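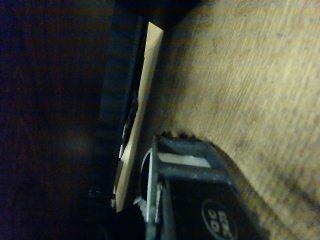
I have been meaning to sort out the shoes by our front door since October, and this week I finally gave up a whole afternoon to it. If you've been reading along for a while you know the entryway is the worst spot in our house. It's a hallway the width of a bathtub, there's a radiator on one side, and every person who lives here kicks their shoes off in exactly the same place and keeps walking.

So! I bought a shelf. Well, I bought two shelves and took one back. The first was a metal rack from Chevalier with thin bars, and the heels of my flats dropped straight through the gaps. It also wobbled every time the door slammed (the door always slams). Back it went. What I have now is wood, second-hand, from a lady out in Anurcombe who was clearing her mother's house, and I love it way more than I expected to. It's a dark reddish brown and you can see the grain. A shoe sits down inside it instead of sliding around on top, and for a family of shoe-kickers that's half the battle.

My friend Ginette Caron came by to help me carry it in and then stayed for coffee and opinions. Her opinion was that I own too many shoes. My opinion was that she should drink her coffee. We did agree that the boots had to go down to the basement until it gets cold, and that anything with a broken buckle had to be fixed this month or thrown out. I have two pairs waiting on that. I'll report back.

The part that took longest was deciding what gets to live up here at all. I dumped everything on the floor and gave each person a stretch of shelf. The rule is everyday shoes only. Wedding shoes, the golf shoes that have not seen a golf course, the rain boots with the frogs on them -- all of that goes somewhere else. My husband tried to argue for his old hiking shoes as "everyday" and I let him have it, because he was the one vacuuming.

Then came the knit sneakers. I have a beige pair that I wear more than everything else I own put together, and they are the most comfortable things and also the floppiest. There's no real structure at the ankle, so if you toss them on a shelf the opening just folds in on itself, and next time you try to step into them in a hurry you crush the back with your heel. I ruined a Zosimberg pair that way last year. What works for me is putting them down sole first, then going in with one finger and tugging the collar up before I walk away.
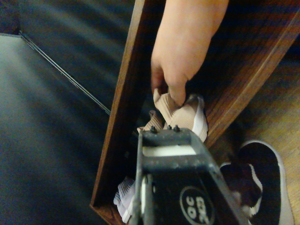 One finger in the collar and a little tug upward on the beige knit pair.

I wiped down the soles of everything before it went back, with a damp rag and a drop of dish soap. White edges show every bit of dirt, and a pale shoe on dark wood looks grubby fast. For the knit part I use a soft toothbrush and cold water and then stuff the toes with newspaper overnight. Please don't put them on the radiator. I did that once and they came out shaped like bananas.

I also tried the cedar balls from Prunia that my sister swears by. They smell lovely for maybe a day and then I can't tell if they're doing anything. They do roll, though. I've found them under the radiator, in the kitchen and inside a rain boot. If anybody has a flat version they like, tell me in the comments, I'd try it.

The shelf was $30, and the whole job, with the coffee, took from lunch until it was time to start dinner. I still want a tray underneath for wet weather and a hook at kid height for backpacks, and there's a patch of wall behind the door that needs paint before I can put anything on it. I have half a can left over from the bathroom and I'm hoping the color is close enough.

Next up is the coat closet. I opened it, looked at it, and closed it again. Probably after the holidays.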